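January, late, with tea

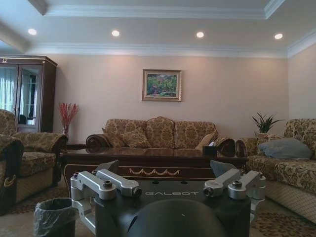 *The front room, with the sofa in state and the wastebasket on duty.*

Did the front room today. I say "did" as if it were a mountain. It is one room with two sofas, and it took me from breakfast until the light went, with a break for soup and a longer break for sulking.

The coffee table was first because the coffee table is always first. It is very long, very dark and very shiny, and it shows everything. I polished it with the Seltard stuff Loan swears by, which smells like a pear that has gone into banking. One pass and it looked worse. Two passes and I could see the room in it upside down, including parts of the room I had not got to yet, so that was motivating in an ugly sort of way. The gold scalloped trim on the front I did with a dry cloth over one finger. Every scallop has its own small supply of dust. I don't know who first looked at a perfectly good table and thought it needed a hem, but I have now spent more time with their idea than they did.

The tissue box has gone back at the right-hand end. Meinrad likes it in the middle, "where people can reach it," as though we regularly have weeping on both sides. It lives at the end. I have lost the argument about the big lamp and I have lost the argument about the thermostat and I am keeping the tissue box.

The sofa. Well. It was Aunt Ebere's, and it cost $1165 in a year when that was a car, or most of one, and she told everybody so until she gave it to us, and then she told us so. Beige and brown damask, with those carved scrolls at the ends of the arms that catch your sleeve when you're carrying a drink. I vacuumed it with the little brush. Under the seat I found a pen from Modex, a hair clip, and a receipt from Grillora for $64, which I have no memory of and which Meinrad suddenly has no memory of either. I put it on his pillow. Let it speak to him in the night.

Then the cushions. There are two, and they don't match, and I have decided they're not going to. The patterned one goes on the left and the plain beige one leans at the right end, where it looks like a guest who wants to go home. Neusa says three cushions is the correct number for a sofa that size. Neusa has a sofa you can't sit on for cushions. You have to hold one in your lap like a cat.

I did the glass doors of the cabinet with vinegar and newspaper, the way my mother did, and got the same streaks she did, so at least it's hereditary. In the afternoon you get the curtains and the window in the glass and can't see a thing that's on the shelves. This is the cabinet's best feature. I took a cloth to the fancy bit on top too, standing on the kitchen stool, and came down with a gray sleeve. I don't think anyone has been up there since we moved in. I'm not planning to go back.

The red branches stay. I was all set to throw them out. They've been in that little glass vase since I bought them at Tijani in a fit of wanting to be somebody with branches, and twice now I have carried them as far as the kitchen. But the corner looks bald without them. So I rinsed the vase and put them back by the cabinet, where they poke up over the arm of the chair and get whoever is sitting there in the ear. Usually Meinrad.

Straightened the painting over the sofa. Stepped back. Straightened it the other way. Obinna gave it to us and has never said where it is meant to be, and I've had it down as Ireland, then as a golf course, and today, with the pink bits in better light, possibly somebody's very successful allotment. The gold frame wants a proper clean, but I was tired by then and it's high up, and nobody taller than me had offered.

New bag in the wastebasket, folded over the rim. I always feel very competent for as long as it takes to fold a bag over a rim.

Meinrad came in at almost six, stood in the doorway and said, "Did you move something?"

I said no.

He sat down at the beige cushion end, pulled a tissue out of the box, blew his nose and put the tissue on the table. On the table! The wastebasket has been freshly lined for his convenience and he put it on my two coats of pear. I looked at it and he looked at me and he got up and dealt with it, and then rubbed the spot with his elbow, which has left a smear.

Still to do: the smear, the frame, the rug in the hall. Call Loan and ask if there's a trick to the pear smell or if it just leaves when it's ready. Find out what he ate for $64.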